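Oct 28, 2022, Brolthorpe workshop

Bench notes on the Dell tower, mostly for me but the rest of you will want them when it's your turn.

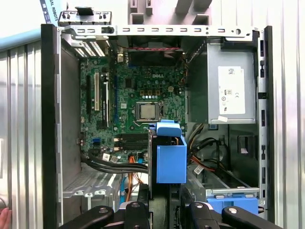 Our author of the shelf label on the paste tubes, known in the group chat only as Khalaf bench, reckons I'm making a meal of it: wipe it with whatever's on the side, blob of paste, cooler back on, done in 10 minutes, and if it boots it boots. I read that twice while drinking my tea and I do see the point, we have a whole shelf of these to get through before January. But the last one that got the whatever's-on-the-side treatment came back to us with the fans howling, and I was the one who had to strip it down again, so I'm going slowly and writing it up.

So, where I've got to. The machine came in with the Womeo lot, the ones from the office clearance, and the note taped to the lid said "loud then turns off". Lovely, very helpful. It did power on for me this morning, got as far as the Dell logo, sat there thinking, fan went up and up and then it cut out. Tried it again and it cut out sooner. That smelt like heat to me straight away, so side panel off, tower down on its side, and in with the torch.

Dust first. There was a proper felt mat of it between the fins of the cooler, the grey kind that peels off in one piece (quite satisfying, I won't lie). I took the cooler outside and brushed it out by the bins, then gave it a few short puffs with the air can, holding the fan blades still with a finger so they didn't spin up. Please do hold the blades! I've said this before but I found the Witell machine's fan rattling last month and I have my suspicions.

The paste underneath had gone like old grout. Chalky, cracked, hardly any of it left in the middle where it's meant to be doing something. I softened it with the alcohol wipes and waited a minute, then wiped from the outside in so it didn't go spreading over the edges of the socket. Needed more wipes than I'd like. The box in the drawer is nearly empty, so that's one for the shopping list.

I left the CPU in its socket the whole time. I know some people like to lift it out and clean it in their hand, and fair enough, but with this style of socket the pins are down in the board and I don't trust myself near them after lunch. The lever stays shut, the chip stays where it is, everyone's happy. If you do have to take one out, put the plastic cover over the socket while it's empty. They're in the margarine tub.

Memory is out as well. I pulled the sticks to test them in the other machine, where they passed one full run, and they're in an anti-static bag with the job number on it. I want to leave them going for a second run overnight before I say they're good. When they go back, it's the pair of black slots by the SATA leads, and both clips should click. If only one clicks, it isn't in, whatever it looks like. I have lost an entire afternoon to that.

Other things I noticed while I was in there, in no special order:

- The case fan on the back panel turns freely and doesn't grumble when I flick it. Leaving it alone apart from a brush.
- Power supply is staying shut. I brushed the grille from outside and that's as far as any of us goes with those, please. If it turns out to be the supply that's tripping, we swap the whole unit from the spares shelf.
- The SATA leads have little white labels on them and I'd like them kept on. Somebody peeled all of them off the last batch because they looked scruffy and then we had to guess.
- The battery on the board is probably original, the clock was years out when it did boot. New one going in. It's a 2032, we've got a strip of them in the tin.
- No swollen capacitors that I could find. I went over the ones by the socket with the magnifier and they all look flat on top.

On the paste question, and I suppose this is my answer to the meal remark: a blob the size of a pea in the middle, cooler straight down on top, then do the screws up in a cross, a couple of turns each, so it goes down level. Don't spread it with a card. I did it with a card for years and got air bubbles for my trouble. And don't slide the cooler about once it's down. If you've slid it, take it off, clean it all and start again, I'm sorry, I know.

The cooler's own fan lead needs to go back on its plug on the board before anybody presses the button. It's easy to miss with the cooler in place, as the lead tucks itself under. I forgot it on the machine before this one and got a rather shouty message on the screen, which I deserved.

What I haven't done yet is fit anything. I wanted to let the alcohol go off properly and I had to be out by half past, so the cooler is on the windowsill on a clean cloth, base upwards. Don't touch the base with your fingers. The screws are in the jam jar lid next to it, and there's one with a bit of a chewed head which I'd like to swap if we've a match in the mixed box.

Next time, then: memory results, battery, paste, cooler, fan lead, memory back in, and power it up with the side off so I can hear what it's doing. I'll log the temperature sitting idle and then again after 35 minutes of something heavy. The one I did before this settled at around 35 degrees doing nothing, and I'd be pleased with the same again. If it still cuts out when it's cool, then the Womeo note was about something else and I'll start on the power supply swap.

Also wanted, if anyone's passing the shop in town: alcohol wipes, a tube of paste (the ordinary one, the fancy one sets too stiff in our cold room), cable ties, and biscuits. The box of 1000 ties that was meant to last us for ever has gone somewhere and I don't think we used them all on computers.

Hours on this one so far: 2. Job card is under the keyboard. Don't put the side panel back on, I know it makes the bench look tidier, but I'll only have to take it off again.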